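Demonstration 1,179

The contract with Fitier specified folded garments, one operator, and no more than 40 seconds per garment.
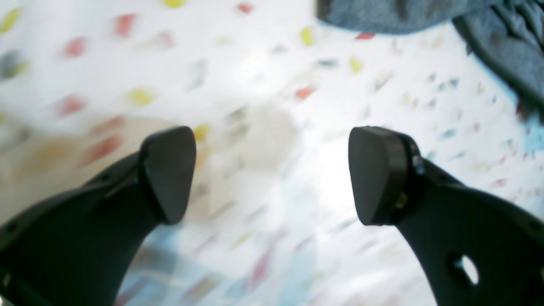

The operator had exceeded the limit on every garment that morning. She noted this in the log at 10:15, along with the room temperature and the number of the last accepted demonstration, 1,178. The log had a column for remarks. She left it blank.

The procedure had four steps. Lay the garment on the patterned surface. Take the two handles. Move the arm by moving the handles until the garment is folded. Press the left pedal to keep the recording or the right pedal to discard it. The handles passed her motion to the arm with a short delay, and after three weeks she no longer noticed the delay at work. She noticed it at home, when she reached for a cup and her hand arrived early.

The trainer from Ultau had explained what the recordings were for. The model would learn from the path of the gripper and from the wrist view, and it would learn everything in them, including whatever the operator did by habit. A pause before a grasp would become a pause in the model. Operators were told to be smooth and direct. They were told to discard any demonstration that contained a correction.

The operator had a correction. It came at the second fold, when the sleeve was already across the body. She would open the gripper, back off, and press the cloth once with the side of a finger, near the shoulder seam. The press did nothing for the fold. She had measured this on a slow afternoon by folding ten shirts with the press and ten without, and the stacks were the same height.

Her mother had pressed shirts that way, in the back room of a laundry in Oltgate, with the side of the hand and always at the shoulder. The operator had stood at the end of that table from the age of six and handed up the shirts. She had received no instruction there that she could remember. At some point she was folding.

In the first week she discarded 100 demonstrations for the press. In the second week she discarded fewer, and she believed she had cured herself of it. Then the reviewer at Kiani, who saw the files only as curves on a chart, wrote to ask about a small dip in the vertical axis, present in most of the accepted set. It lasted under a second. Was it a fault in the arm? Should the arm be recalibrated?

She read the message twice. She opened an accepted file and played it at quarter speed. The dip was there. She had been doing it without seeing it, lightly enough that the cloth hardly moved.

She wrote back that the arm was in order.

The reviewer asked whether the dip should be filtered out. It would be a simple matter, one line in the processing script, and no files would be lost. He needed an answer by the end of the day, as the training run was scheduled for the night of Friday.

She did not answer at once. She took the handles and brought the gripper over the surface with the fingers open. The garment lay to one side. She made the approach, closed, lifted, crossed the sleeve. At the second fold she held still and paid attention to her wrist, the way one listens for a sound in another room. The wrist went down. She had not told it to.

Elapsed time was 43 seconds. She pressed the left pedal, and the counter changed to 1,179.

To the reviewer she wrote: "The dip is part of the task. Please keep it." She read this over, judged it to be incomplete, and sent it.

The run finished on Saturday. On Monday she came in at the usual hour, put on the headset, and found that the handles had been locked out and the arm set to run on its own. A note on the screen told her to place garments, observe, and stop the arm if it did anything unsafe. There was a form for faults.

She placed a shirt. The arm paused over it for longer than she would have done, then went down and took the sleeve by the wrong edge. It let go and took it again correctly. It crossed the sleeve. It opened its fingers, backed off, and lowered one of them to the cloth near the shoulder seam.

Then it made the second fold.

Under "Faults observed" she entered the wrong edge. She cleared the shirt and placed the next one.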